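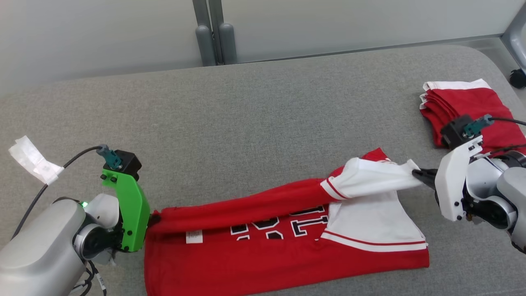
What is the best way to fold a sports jersey with big printed letters?

Fold it around the print, so the creases land on plain fabric wherever they can, and keep the stack light enough that nothing gets pressed flat for months.

I love folding jerseys. There, I said it! They're slippery, they're wide, the sleeves stick out at odd angles, and when you finally get one into a tidy rectangle it feels like a small win. Our house has soccer shirts, basketball tops and a couple of old hockey ones, and after years of cramming them into a drawer I finally worked out a routine that I can do while the kettle boils.

Start with the right surface

A slick table is the enemy. Polyester slides all over it, and you end up chasing the shirt. Anything covered in fabric gives you some grip — an upholstered bench, an ottoman, the end of a made bed. A red jersey on gray upholstery stays where you put it, and against a plain color like that you can see every edge of the hem. If a table is all you have, lay a bath towel down first.

Check the letters before anything else

Run your palm over the printing. If it feels tacky, the shirt is still warm from the dryer and shouldn't be folded yet. Leave it flat for 30 minutes and come back. Thick lettering, especially black with a white outline, shows a hard crease more than the fabric around it does, and once the crease is in there it's a pain to get out.

Cracked or peeling letters? Turn that shirt inside out and roll it loosely. It won't look as smart in the drawer but you'll get more seasons out of it.

The fold I use

Lay the jersey out flat with the lettering down. Smooth from the middle toward the sides with both hands.

Pull the sleeves out straight. White cuffs love to curl under, so flick them open with a finger.

Bring one side in toward the middle, then fold the sleeve back on itself so it lies along the edge you just made. Do the same on the other side.

Now bring the hem up to just under the neck, in one soft fold. If your drawer is shallow, make it two. Try to land the fold between the name and the number (you can feel where the print stops, even from the back).

Flip it over, and there's your print, facing up!

Four shirts to a stack is my limit. More than that and the bottom one comes out looking like it's been sat on.

Two hands, two corners

If you only take one thing from this page, take this one. Pinch the jersey at both sides and pull gently outward before each fold. Just a light tug, enough to get the ripples out. Trim panels down the sides are often a different weight from the body, so they bunch up first, and a little tug lines up the hem stripe beautifully. Don't yank, though. Mesh snags on rings and rough fingernails.

The care label is your friend

On a lot of jerseys it's sewn into a side seam, and it's handy for telling inside from outside when you're sorting a big dark pile. Read it, too! I ignored mine on a red and white shirt and washed it warm with everything else, and the cuffs were pink by dinner. Cold water, inside out, red things together. I hang ours on a rack by the window now and skip the dryer unless there's a game the next day.

Where they live

Ours stand on edge in a Rernham drawer box, print facing forward, so the kids can flip through them like records. I had my doubts about the box (it looked flimsy in the store) but it has held up really well. Before that I used a Gillden shelf divider, and it was fine for sweaters but jerseys just slithered underneath it.

Out-of-season shirts go in a cotton bag on the closet shelf, with a sheet of plain tissue over the letters so they don't stick to each other. I check the bag in July, when the closet gets hot, and refold anything that has slumped.

A quick fix for creases

Hang the shirt in the bathroom while somebody showers, then smooth it with your hands. For a stubborn line, turn it inside out and use a cool iron through a dish towel, keeping well away from the print — a few seconds, lift, look, and go again if you need to.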